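4. Setting up your Listisance tabletop loom

Now for the fun part! The loom is out of its box, the side rails are bolted on, and you're ready to put a warp on it. Set aside an unhurried evening for your first one. The second goes much faster.

Before you start

You'll need the loom, the warping peg, two clamps, the threading hook, scissors and a cone of smooth cotton. We love the 8/2 from Janovico for a first project, but any strong, even yarn will do. Fuzzy mohair is gorgeous and you should absolutely try it later.

4.1 Clamp the loom

1. Pick a sturdy, flat table and clear the whole top.
2. Set the loom with its back beam flush to the table edge.
3. Tighten both clamps by hand until the loom stops rocking.

CAUTION: Don't use pliers on the clamps. Too much force can crack the rail.

4.2 Measure the warp

1. Clamp the warping peg to a second table, 70 inches from the back beam. (This gives you a generous scarf, plus fringe.)
2. Tie the yarn to the back beam with a double knot.
3. Pull a loop through the first slot with the hook, walk it to the peg and drop it over.
4. Carry on, slot by slot, until you reach the width you want.

Note: A full-width warp at this length uses 610 yards, so check your cone first. Running out three slots from the end is heartbreaking!

4.3 Wind on

1. Cut the loops at the peg and hold the whole bundle in one hand.
2. Turn the back beam slowly, keeping a steady pull.
3. Slip in a sheet of packing paper with every turn, so the layers can't sink into each other.
4. Stop when the ends hang 10 inches in front of the reed.

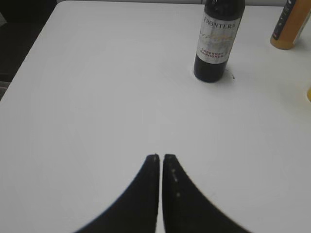 4.4 Thread the holes

1. Start at one side. Each slot now holds two ends.
2. Leave one end in the slot and draw the other through the hole next to it.
3. Every inch or so, raise and lower the reed. A clean gap should open between the two layers, and it's a lovely thing to see the first time.

CAUTION: Keep the threading hook away from small children. The tip is sharp.

If you find a crossed thread, pull it back out now and rethread it. Then go on to section 5, Tying on and your first rows.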